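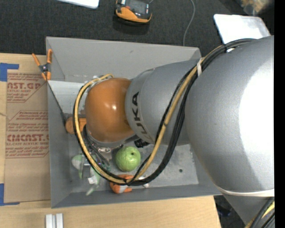 Fig. 1. Gray bin on the wooden tabletop, with items in it.

HOUSEHOLD STORAGE AND SORTING, Unit 4: The Open Bin
Handout, May 2026. Instructor: Kilian Zaugg

Last week was shelves. This week is bins, which is where things go when shelves have defeated you.

An open rectangular bin has one great virtue, namely that you can throw things at it. It has no compartments and no lid, and it holds no opinion about what belongs together. The orange item in Fig. 1 lies near the left wall. In my experience the walls fill first and the middle becomes a pit.

Terms for the quiz
Footprint: the table area a bin eats up. Measure it before you buy. I own a Pludley that fits no table in my house.
Drift: the slow movement of small items toward corners.
Sediment: whatever has been at the bottom since 2005.

Rainer Sperling's chapter (in the course reader, shelf mark 3861) recommends emptying a bin completely before sorting. He is right, and I have never met a student who did it. Tip it out on a table, group by use, and put back only what you can name. "Cord for something" is not a name.

For next time
Read Sperling up to the part on drawers. Pick one bin at home, empty it, and write down the contents in the order you found them. One page. Batteries may be listed together. If you find my stapler, it's the one marked Durik, and I'd like it back before August.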